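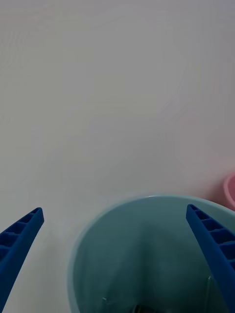

June 14, 2025

Gripper kit on trial, second long session. Lindiwe had the morning, I had the afternoon, and I am writing this up for both of us because her notes are on the back of a delivery slip and I can only read half of them (sorry, Lindiwe, but it's true).

For anyone coming to this cold: Cosgrove have lent us the Celimach soft-finger set until the end of August, and we have to tell them by then whether we are buying it or sending it back. The set is the two blue ribbed fingers, the mounting plate, the little wrist camera and a licence for their teaching software, which is called Perkosari and which I will grumble about further down. Price as quoted is 2,146 for the lot, or 1,150 if we take the fingers and plate and carry on with our own camera. Lindiwe leans towards the cheaper one. I was leaning that way too until today, and now I'm less sure.

We stayed on tableware all day, mostly the teal bowl. Bowls are what the old Brulen gripper was worst at, so it seemed only fair to start there. The Brulen pads are hard and flat and want two nice parallel sides, and a round rim gives them next to nothing to hold. With the Celimach fingers you come down with one finger outside the wall and one inside, close gently, and the ribs fold themselves round the lip. It is rather lovely to watch, and I did it a good many more times than I needed to!

Lindiwe's run: 19 lifts of the bowl, 3 dropped. She has written "all low" beside the drops, which I take to mean dropped from low down, so no harm done. Two of them came after she had moved the wrist over to the right and not re-centred, so the outside finger was barely touching. I'd put those down to us and not to the kit, but they stay in the tally.

My own afternoon was slower. I spent the first hour on closing force, because the default in the software is far too keen and the fingers were bowing outwards once they had hold. Half the default is plenty for a bowl. I have saved it as a profile under my name, so please use it, and please don't save over it.

Something to watch: when a second piece stands close by, the right finger has very little room to come down on the outside of the rim. Going in over the rim is fine, but anything that needs the outside on that side will want the neighbour shifted first, or the wrist turned a quarter. Turning the wrist is the better habit, I think. We won't always get to tidy the table.

Now the grumble. Perkosari forgets the camera offset every time it is closed. I typed it in again after lunch and again after tea. I've written to Cosgrove and expect a cheerful reply telling me to update, which we did on Thursday. The camera itself I have grown fond of. It sits nice and low, you get both fingertips in view, and you can judge the gap by eye without walking round the bench. Ours is mounted higher up the arm and loses the tips as soon as you get near anything, and that is what has made me wobble over the price.

Still to do before we decide:

Mugs, by the handle and by the rim.
Anything thin-walled, at half force and then lower.
Wipe the ribs down and see how long the recesses take to clean. I suspect a good while, with a small brush.
Ask Cosgrove what a spare pair of fingers costs. It isn't on the quote and it ought to be.

Lindiwe, the plate screws are in the lid of the tin, and the short key is back on its hook. I'm in again on Tuesday if you want to do the mugs together.

Lwazi Pillay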